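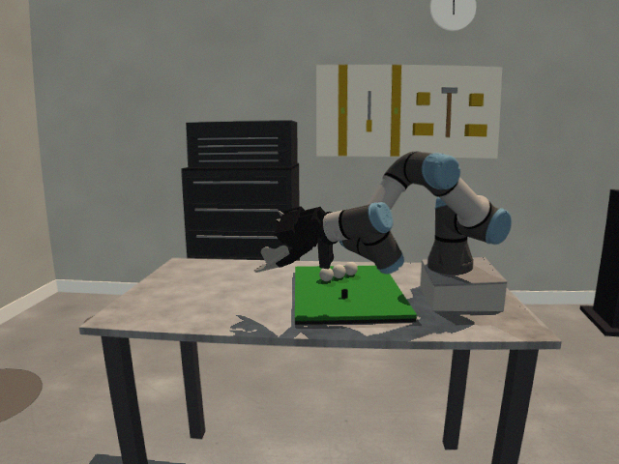 Notebook, Sunday, late afternoon. May, still on the ball and peg task.

Went back over the teleop setup in the simulator before anyone collects more on it. Writing down what bothers me while I still remember it.

The Saithong controller is fine for big moves. You point, the arm goes, it stops when you let go. Near the green board it gets ugly. My hand makes a small tremor, the wrist makes a bigger one, and the recorder keeps all of it as if I meant it. Then we train on that and wonder why the policy dithers over the balls.

Did 8 demos by remote control. Kept 2. The others I either knocked a ball into its neighbor on the way down or came in so slowly that the episode is mostly hovering. I could have kept a few of the slow ones, and the person who wrote the Fetberg import script would say keep them, the filter will trim the dead time. I looked at what the filter trims. It cuts anything under a speed threshold, and the last bit before a grasp is always under the threshold. So it throws out the part we wanted.

Depth is the real problem. The balls sit close together near the back of the board, with the peg out in front of them, and from the main view I can't judge how far back the fingers are. I ended up using the shadow on the table as a height gauge. Works okay. But now the demos have a habit in them that depends on where the light is, and somebody is going to move the light and blame the network.

Hand guiding: tried the Irell method, where you drag a model of the arm on the bench and the sim follows. I expected to like it. The elbow goes where I want, and the approach is a lot smoother. Two complaints. First, the path I make by hand is comfortable for me, and some of it runs the elbow up higher than any planner would. Second, there is no feel at all when the fingers touch something in the sim, so I squeeze by guesswork and close too far. The write-up we were sent claims hand guiding gives "natural contact behavior." Not with a rendered ball it doesn't.

Not convinced either way yet. What I don't want is another round where we mix both kinds of demo in one folder and report a single success rate. Last time nobody could say which half was doing the work.

Also, the starting pose. Every demo I looked at from the Fustau set begins with the gripper open and already hanging over the board side of the table. Of course it reaches the balls. Start it folded back over its mount and see. I tried that with the old policy, got a long swing out to the left and then nothing useful. Would not call that learned.

To do:
- separate folders for remote and hand-guided, no exceptions
- turn off the speed filter, trim by eye for now
- randomize light direction before collecting anything else
- add a second view from low on the left so I can quit reading shadows
- about 2 hours of demos from somebody who isn't me, before we argue about which method is better

Left the sim paused with the arm over the board. Don't reset it, I want to check the wrist angles against the log.

Recent entries
Gripper closing force, sim vs. bench
Irell bench arm: joint offsets again
Fetberg import, missing timestamps
Why the peg falls over at reset
Saithong controller dead zone notes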